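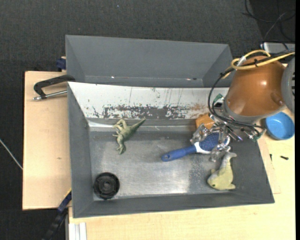 Why do so many families still borrow their toys when new ones cost so little?

Mostly for want of space. In Brorkau, where the older flats have one small bedroom and a box room, a toy that goes back after three weeks is a toy that doesn't need a shelf.

The toy library on Holzer Street opened in a former shoe shop and now holds 2246 items. Membership costs 14 a year and covers the whole household. Each family may take 7 things at a time, and puzzles count as half. Fines were dropped early on, when the desk found that people who owed money stopped coming and kept the toys as well.

Puzzles are the hardest to run. Every box is weighed on the way out and again on the way back, and the weight is written inside the lid. A single missing piece shows up on a good kitchen scale if the pieces are wooden. With card it often doesn't, so the card puzzles are made up by hand on quiet mornings, usually by whoever is on the desk.

Dolls' houses are booked months ahead. Ride-on toys go out in spring and come back with worn tyres. Board games do best in December, and the same few titles are asked for every year, while the rest stay where they are until the school holidays.

The neighbouring town of Kadoston tried a different system, with lockers at the railway station and no desk at all. It was cheaper to run and was used mostly by commuters. Parents said they missed being able to open a box before taking it home, and the lockers were too small for anything with wheels. Kadoston has kept them for games and sends larger requests to Brorkau by van.

A third branch is planned at Hukater, in almost the whole ground floor of the old post office. The lease is signed but the heating isn't fixed, and the shelves are still in store.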